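Call for Participants: Neighborhood Seed Library Study

Do you save seeds? Swap them over a fence? Have a drawer full of half-used packets you keep meaning to sort? We would love to hear from you!

The Kanaan Seed Study is looking for home gardeners to grow, taste and save beans with us this season. We want to learn how the same variety changes from yard to yard when ordinary people look after it (balconies count, and so do shared plots). You don't need a green thumb. Some of our best notes last year came from people growing their very first bean plant in a bucket.

What you would do

Pick up a starter kit with 20 seeds of one climbing bean, plant them in April once your soil has warmed up, and keep a simple growing diary. We ask for one short entry a week for 14 weeks: how tall, how leafy, any bugs, any flowers. Spelling doesn't matter and neither does handwriting. At the end you save a handful of dry beans for us, and the rest are yours to eat, share or plant again.

There are two get-togethers as well, a planting morning and a harvest supper. Both are optional but the supper is really fun, and people bring wonderful food.

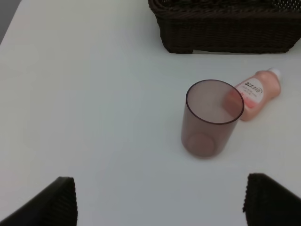
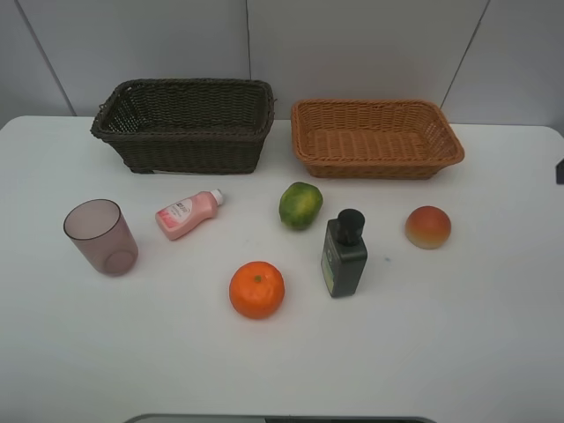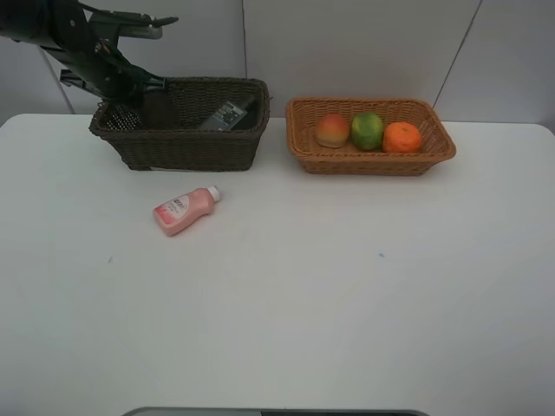

Norkine Community Growing Team

Who can join

Anyone 18 or older who lives in Jundgate or the towns next to it and has a spot that gets at least six hours of sun. Families are welcome to grow together, but please send in one form per household. If you rent, check that you're allowed to put up a pole or a bit of netting. Climbing beans get tall, and they will grab a drainpipe if you let them!

We're especially hoping to hear from people with heavy clay, windy rooftops or salty air near the water. Those are the gaps in our records so far, and a struggling plant tells us plenty. Please don't drop out if yours does badly. Keep writing in the diary.

What you get

The kit is free and includes seeds, plant labels, a paper diary and a return envelope. Everyone who sends back a diary gets a copy of the results and first pick of next season's varieties. There is no payment for taking part, though we can cover bus fare to the planting morning.

How to sign up

Send a note to Imani Muli, study coordinator, through the contact form on the Norkine site, or leave a paper form at the Skosix Garden Center front desk. Tell us your name, your street, the kind of space you have and whether you have grown beans before. Sign-up closes Friday, February 27, 2026. If more people apply than we have kits for, we'll draw names and keep a waiting list.

Questions about soil, sun or slugs are welcome too. Imani answers them all, usually at length.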